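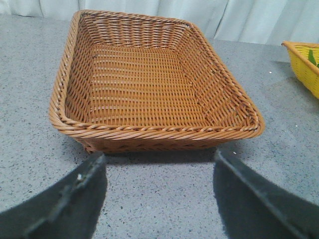
LISEZMOI – paniers-budget, jeu de données et notes d'achat

Version du 28 février 2021
Maintenance : Chie Onishi
Relecture : Sandro Bellini, Eirini Alexiou
Langue : français (les noms de colonnes sont restés en anglais)

À quoi sert ce dépôt

Irkar doit décider s'il achète une deuxième cellule de préhension pour l'atelier de Plallville. Le dépôt rassemble les enregistrements faits sur la première cellule, les devis reçus et le tableur de budget. Il a été constitué pour répondre à une question de dépense. Si vous cherchez un jeu d'apprentissage propre, équilibré et documenté dans les règles, passez votre chemin.

Le point de départ est une note de Lambros Giannakopoulos, rédigée en janvier, selon laquelle la cellule « se rembourse d'elle-même » dès qu'on lui confie la manutention des paniers. J'ai relu cette note plusieurs fois. Elle ne compte ni les doigts de rechange, ni le temps passé à remettre les objets en place entre deux essais, ni la personne qui surveille. Les fichiers ci-dessous permettent à chacun de refaire le calcul.

Contenu

episodes/ – 561 épisodes, un dossier par épisode, avec les images de la caméra de poignet, l'état de la pince et les commandes envoyées
labels.csv – résultat noté par l'opérateur à la fin de chaque épisode
devis/ – 6 devis en PDF, dont deux du même fournisseur
budget.ods – le tableur, avec l'ancienne feuille de Lambros conservée telle quelle
rejets/ – 26 épisodes écartés, avec le motif en clair
notes_atelier.txt – journal tenu par Antigoni Gavalas, sans mise en forme

Colonnes de labels.csv

episode_id : identifiant de l'épisode
object : désignation libre, donc incohérente (« panier », « corbeille » et « basket » cohabitent)
outcome : ok, fail ou unclear
operator : initiales
reset_s : temps de remise en place en secondes, souvent vide
comment : texte libre

La colonne reset_s est la plus utile pour le budget et la plus mal remplie. Une case vide veut dire que le temps n'a pas été noté. Ne la remplacez pas par zéro, c'est exactement l'erreur de la première feuille de calcul.

Matériel et objets

La vue vient d'une petite caméra fixée au poignet, avec les deux doigts noirs de la pince en bas de l'image. La table est grise et mouchetée, un rideau blanc ferme le fond. Les objets sont des paniers tressés à bord torsadé, certains vides et d'autres garnis. Un panier brun vide, bien droit devant la pince, est le cas le plus facile qu'on puisse proposer à cette machine, et les démonstrations commerciales s'en contentent volontiers. Je demande donc que l'on ne tire aucun taux de réussite global de ce dossier sans séparer les paniers vides des paniers garnis.

Autre réserve, qui concerne l'achat : le tressage offre beaucoup de prises, le bord est épais, les coins sont arrondis. Rien ne dit qu'un bac à parois lisses se comporterait pareil. Deux des devis supposent pourtant des bacs, sans le signaler ailleurs que dans une annexe.

Ce que disent les devis

Stöckli propose une cellule complète, installation comprise, avec un contrat d'entretien présenté comme facultatif. À la lecture des conditions, la garantie tombe si on ne le prend pas. Nous l'avons donc inscrit en dépense obligatoire dans budget.ods.

Plodarik vend la pince seule et laisse l'intégration à notre charge. Le prix affiché est séduisant. Il faut y ajouter le câblage, le support de caméra, la mise en sécurité et nos propres heures, que personne chez nous n'aime facturer en interne. Sandro les estime à près de 400 heures la première année ; je trouve son chiffre optimiste, il trouve le mien décourageant, et les deux hypothèses figurent dans le tableur (feuilles « SB » et « CO »).

Les autres devis sont là pour mémoire. L'un est périmé, un autre ne mentionne pas les délais.

Lignes de budget à ne pas oublier

Doigts de pince : ils s'éraflent et se changent. Prévoir un jeu d'avance dès la commande.
Éclairage : la cellule actuelle travaille sous une lumière diffuse venant du haut. Si la deuxième est posée près des fenêtres, il faudra un rideau ou un caisson, à chiffrer.
Table : prendre le même revêtement, sinon les réglages de vision seront à reprendre.
Stockage : les images de poignet occupent bien plus de place que tout le reste, sauvegarde comprise.
Formation : une journée par opérateur selon les fournisseurs. Antigoni en a compté davantage, voir son journal.
Objets d'essai : les paniers coûtent peu, mais il en faut de plusieurs tailles, et ils finissent par se déformer.

Limites connues

Les opérateurs savaient que les essais serviraient à justifier un achat. Je ne soupçonne personne d'avoir triché, mais la catégorie unclear a été utilisée avec beaucoup de générosité.

Les épisodes viennent d'une seule cellule, d'une seule table et d'un petit nombre d'objets. Ils ne renseignent pas sur la tenue dans la durée.

Les arrêts machine ne sont pas enregistrés. Ils apparaissent, quand ils apparaissent, dans notes_atelier.txt.

Une image fixe ne permet pas de juger une prise. Pour contester une étiquette, ouvrez la séquence entière et citez l'identifiant de l'épisode.

Usage déconseillé

Calculer un retour sur investissement à partir de la seule colonne outcome. Comparer ces résultats aux chiffres des plaquettes, dont on ignore les conditions d'essai. Présenter un épisode réussi en réunion budgétaire sans montrer ceux qui le précèdent et le suivent.

Questions encore ouvertes

Qui paie l'entretien après la première année, l'atelier ou le siège ? Eirini a posé la question par écrit, sans réponse à ce jour.

Peut-on louer avant d'acheter ? Stöckli dit oui au téléphone, le devis n'en parle pas.

La première cellule est-elle seulement occupée à plein temps ? Le journal laisse penser que non. Tant que ce point n'est pas réglé, je ne signerai pas la demande pour la deuxième.

Corrections et contributions

Envoyez vos corrections à Chie avec l'identifiant de l'épisode ou le numéro de ligne du tableur. Les remarques générales sur l'avenir de l'automatisation seront lues, mais pas intégrées. Pour modifier un montant, joignez la page du devis concernée.

Accès : interne à Irkar. Les devis sont confidentiels et ne doivent pas être transmis d'un fournisseur à l'autre.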